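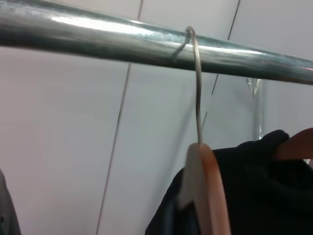 Siltlow and Engebretsen finish first side-by-side gripper trial on hanging clothes

Tostham, November – Siltlow has completed its first full comparison of two robot grippers on one of the fiddliest jobs in clothes handling: taking a hanger off a rail and putting it back. The trial was run with gripper maker Engebretsen at Siltlow's test room in Tostham, and both teams are thrilled with what came out of it.

Each gripper was fitted to the same arm, with the same controller and the same small wrist camera, and given 1,000 attempts. The Engebretsen soft-finger model completed 913 of them. The parallel-jaw gripper Siltlow had been using until now lost most of its points on thin wire hooks, which tended to swivel as the jaws closed.

"A hanger seen edge-on is a sliver of wood and a bit of wire, and we wanted to know which fingers would forgive us for being slightly off," said Märta Rønning, who led the trial. "I was cheering at the screen by the second morning – the soft fingers just settle round the hook!"

Shiny metal rails gave the camera some trouble. Glare along the top of a rail could hide the end of a hook, so the team tried 5 exposure settings before choosing one for the scored runs. Dark clothes bunched close together were harder again, and both grippers sometimes caught a shoulder of fabric along with the hanger.

The soft fingers do wear faster. Engebretsen suggests changing the pads after up to 200 hours and is already working on a tougher set, which Siltlow will try next on the same rail.

The results, including every failed attempt, will be shared at an open afternoon in Ekent on Wednesday at 2pm. Anyone working on clothes handling is welcome, and visitors may bring their own hangers for the arm to try.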